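Shoe Corner, Take Two

April 2024

So we finally did something about the floor by the wall! Anyone who came over this winter knows what I mean — you basically had to hop over a pile of shoes to get to the couch. Wenjie Peng gave up hopping and just started leaving hers in the kitchen. We moved the metal rack over, sorted everything out (7 pairs went to the donation bag, and I only fought for one of them), and now it's down to the stuff we wear all the time.

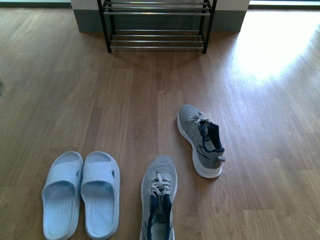
Blue slides, gray sneakers, and the rack up against the wall.

The slides are my house shoes and I love them way too much. Wide strap, ridged footbed, zero effort. Tianyou Hou keeps telling me they look like pool shoes, and he's right, but he also borrows them every time he takes the trash out. The sneakers are my everyday pair, light gray knit with a navy lining. I like them so much that I'd buy them again tomorrow if I could find the color. I do need to get better about untying them — I tend to just kick them off and then wonder why they land every which way.

Slides side by side, sneakers doing their own thing:
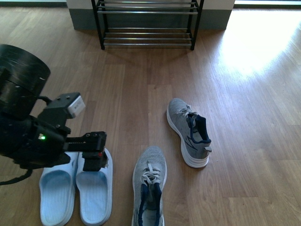 Still to do in May

A mat for the wet days, a hook for umbrellas, and maybe a little bench if Xiaoqing Fu ever parts with the one in her garage. I've got 40 dollars set aside for the mat, so send me your favorites!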